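Kitchen counter evenings return to Begay with 45 places

6 January 2024

The community kitchen in Begay will start again its small evenings of cooking practice, the organizers at Trama have announced. There are 45 places for the first season, which continues until June, and each person may book up to three evenings.

The evenings are for adults who cook alone at home and want to learn how to serve small portions in a nice way. Last year the kitchen received 476 requests, and many people had to wait. This time the booking list will be kept by Fouad Amrani, who also teaches the first part of the program. 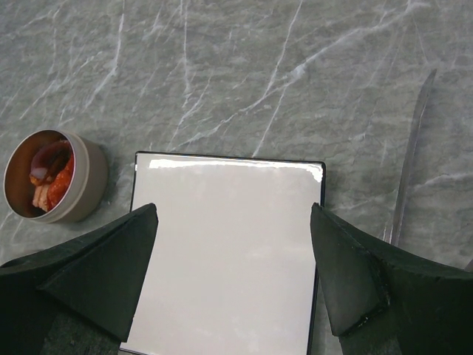

Small portions are the main subject of the new program. Participants learn how to divide one purchase of meat and vegetables into several meals, and how to put the pieces so that the colors look fresh. Food is served in low containers, like the round metal tin standing open on the gray marble-patterned counter, with its red, dark maroon and pale pink pieces close together on one side. Mr. Amrani says that a small dish helps people to eat slowly – and to buy less.

"I do not teach big recipes," he said. "I teach what to do with a little food and a little time."

The second part is about serving tools. People will practice with forks, spatulas and tongs, and they will learn to lift a single piece without breaking the others.

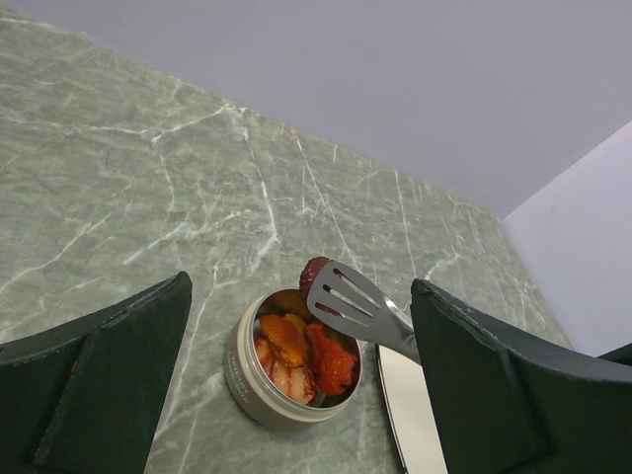

What to bring

Participants should bring an apron and one box with a lid for taking food home. The ingredients are included in the price. Knives are provided by the kitchen and should not be brought from home.

The counter must be wiped at the end of every evening, and trays and boards go back to the shelf beside the door.

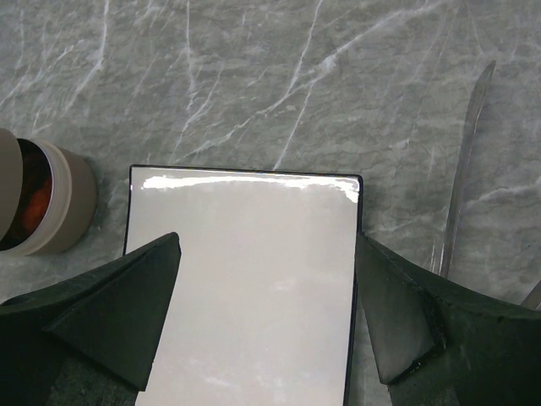

A flat white piece with a dark border on the marble-patterned counter.

Kuo-hua Yip will lead the evenings on meat, with glazed dishes in the first weeks and soups later in the spring. He worked before at the Clokus canteen, where he prepared 97 lunches every day. Vegetarian evenings are planned too, but the dates are not ready yet.
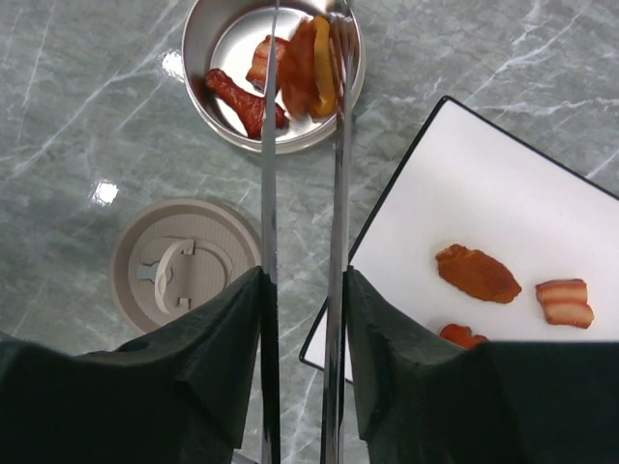 Meat in a round stainless steel bowl, with pork belly among the pieces.

Booking is open now at the Trama office and at the Peno library desk. People who were on the waiting list last year will be called first.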